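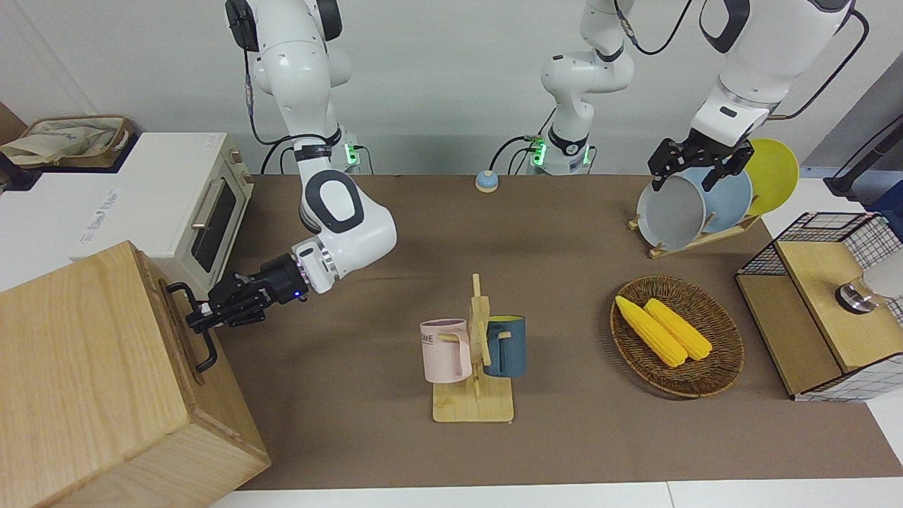 Plates in the wooden rack, mugs on the tree, corn in the wicker basket.

About Stomow

Stomow sells and rents out kitchen tabletop goods: dish racks, mug trees, wooden boxes, baskets, small cabinets and the plates and mugs to go with them. We started in 2000 as a single market stall run by Recep Kılıçarslan, who still does most of the buying. Today we have a shop, a workshop at the back of it, and a rental store on the next street.

What we carry

Most of our stock is wood, wicker or stoneware. The wooden pieces are made in our own workshop or bought from Kelmendi, a family joinery we have worked with for many years. Kelmendi supplies the dish racks and mug trees. We make the boxes ourselves and fit the metal handles here, so if a handle comes loose you can bring the box in and we will tighten or replace it at the counter.

Plates are sold singly. Customers often want one gray, one yellow and one light blue instead of a matching set, and we stopped boxing them in sets for that reason. Mugs are also sold singly. The plain colors stay in stock all year. Mugs with lettering come in small batches and are usually not repeated.

The Istik line is our range of cabinets with wire-mesh sides. They are meant for bread, onions, potatoes and anything else that keeps better with some air. Istik cabinets come in 2 sizes, small for a counter and large for the floor. Both arrive assembled.

Rentals

Cooking schools, holiday apartments and people who are between homes rent from us by the week or by the month. A basic rental includes a rack, a mug tree, plates, mugs, a basket and a table cloth. Toaster ovens and kettles can be added. We check every appliance when it comes back and again before it goes out.

Our rental catalog has 3220 items at present. Of those, 3073 can be booked online. The rest are older or heavier pieces that we prefer to show you in person before you take them.

Please return rented dishes clean. They do not need to be packed in the same order they came, but plates should be separated with paper or cloth. If something breaks, tell us when you bring the rental back and we will charge the shelf price for that piece only.

Kitchen setup classes

On Thursday evenings we run a class called Skilness in the workshop. It covers how to arrange a small kitchen: which things to keep on the table, which to hang, what goes in a closed box and what is better in an open basket. Participants set up a table with pieces from the shop, clear it, and set it up again for a different meal. Past groups have included students in their first apartment, a church kitchen team and several retired couples moving to smaller homes.

The class starts at 6:30 and ends when the last table is put away. There is a break for coffee. Skilness does not run in July.

Repairs

We repair wooden racks and trees, whether or not you bought them from us. Common jobs are loose pegs, split slats and bases that no longer sit flat. Most are ready within a week. We do not repair cracked mugs or plates, and we do not rewire appliances.

Wicker baskets can sometimes be mended, depending on where the break is. A broken rim is usually fine. A broken bottom usually costs more to fix than the basket did, and we will tell you so before starting.

Visiting us

The shop is open Tuesday through Saturday. The rental store keeps the same hours but closes for lunch. Parking is behind the building, next to the loading door. For large rentals, please call ahead so we can have everything ready at that door when you arrive.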